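Open day at the Sundach campus: a long walk on a lot of concrete

Posted 21 Apr 2025

I had been meaning to get out to Sundach since January, when a flyer for the spring open day came through the door and ended up under a magnet on the fridge, where I looked at it every morning while the coffee dripped. The campus was laid out by Draler, the same firm that did the riverside market back home, and I have a soft spot for their work. They like big, plain surfaces and they are not shy about using them. My better half thinks this is a strange thing to have a soft spot for, and stayed in the car with a crossword for the first half hour.

You pick up a paper map and a sticker at the gate (the sticker fell off me twice), and from there you are free to wander. The organizers had 536 people signed up, according to the sheet on the desk, but the place is so spread out that we had long stretches almost to ourselves. I liked that very much. The paved areas come to 3,684 slabs on the Draler plan, a number I only know because it is printed on the back of the map, and I think whoever put it there must be as fond of paving as I am.

My first stop was the long approach, where you walk up over the slabs toward the big curved building with the grass beside you. I went slowly, on purpose. The building keeps its distance for a good while and then all at once it is enormous.

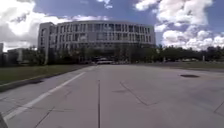 Do you need to book ahead to visit on an open day?
Booking is free and done at the gate desk or by mail beforehand, and people who turn up without a place are let in until the day's limit of 1,000 is reached.

After the approach I went back for my companion, who had finished the crossword and was ready for company and a sandwich. We ate ours standing up, looking out over the plaza and talking about what makes a big open space pleasant or unpleasant to be in. I have been in squares that made me want to hurry across with my head down. Something about this one made us dawdle. It may have been the trees at the far side, or it may just have been the sandwiches, which came from the Chauke bakery in town and were really very good – get the one with the pickled onions if they still have it.

The concrete is showing its age in places, I should say. There are cracks along some of the joints, wide enough that you notice them, and a lady with a stroller ahead of us was steering a careful course. A guide told us that repairs are planned one section at a time. I hope they go easy. A patched slab always looks newer than its neighbors for years, and I would take an old crack over that, although I can see that anybody on small wheels might not agree with me.

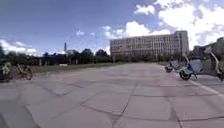
We got to talking with the same guide for a while, and learned that most people who work at Sundach come in from the Irkel side, where the bus stops, and that the walk from there takes long enough to be a topic of conversation in winter. I can believe it. There was a fair breeze on the day we visited and I was glad of my good jacket. She also told us which of the entrances were open to visitors (2 of them, both marked in green on the map), and where to find the restrooms, a piece of information I always write down right away.

By then the sun had come around and we decided to take the road along the lawn, the one with the raised curb and the row of trees. I had expected it to be dull, being a road, and I ended up liking it best of all. You have that long curve of the main building ahead of you the entire way, and green on your left, and wide concrete panels underfoot with their seams running off at odd angles. I kept stopping to look at the seams. We were overtaken by everybody.

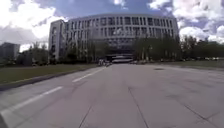
The road toward the main building, with the lawn and trees on the left.

Indoors there was a small exhibition of the Draler drawings, up on boards in a hallway, and I would have stayed longer if it had been less warm in there. The early sketches have far more grass in them than what was built. There is also a model under a plastic cover, with tiny sponge trees, and children kept leaving fingerprints all over it. We had tea out of paper cups, sat down for a bit, and then went out again for the last piece of the walk, which takes in the sunken basin and the broad steps.

I spent longer at the basin than I had planned. Its stone edges step down in tiers, and the floor has a brownish, sandy look that I found rather handsome against all the gray. I wanted to ask whether it had been meant as a fountain, but our guide had gone off with another group, and the map only gives it a number. 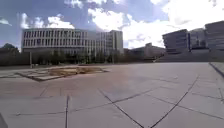 The sunken basin, with the wide steps off to the right.

A few practical things, if you are thinking of going. Wear shoes you trust, as it is hard ground the whole way and my knees let me know about it that evening. Parking is on the Irkel side and costs nothing on open days, but the lot fills up early. Bring a hat. The tea is decent, the cookies are gone by two, and the paper maps are worth keeping for the plan on the back. Mine is on the fridge now, under the same magnet.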